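Help board > TV and film > Soap actors

Finding the name of an actor from an old Hultport episode

Ashraful Chowdhury
My aunt had a small part in the soap Hultport and I'm trying to find who played the baker opposite her. I think it was episode 565 or 574. The credits on my recording are missing. Does anyone keep a cast list?
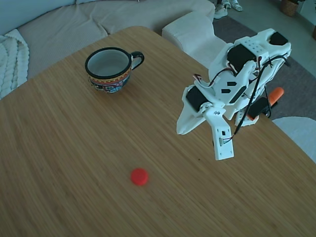
Replies

Gun-woo Ham
It was 574. The baker was credited as Chornovol, surname only. He came from stage work and stayed for one storyline, then left for the hospital drama Grutix. The printed guide only covers the first 500 episodes, so you won't find him in that. Write to the production office and ask for the cast sheet. I did this in October for a different episode and had a reply in nine days.
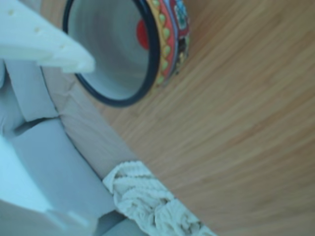
Bowl, seen from above

Eltutix
Not sure but wasn't he in the Christmas one as well? Might be a different bloke with a beard.

We use cookies to remember your settings. Accept | Manage
Contact us | © Soap Actors Help Board | Back to top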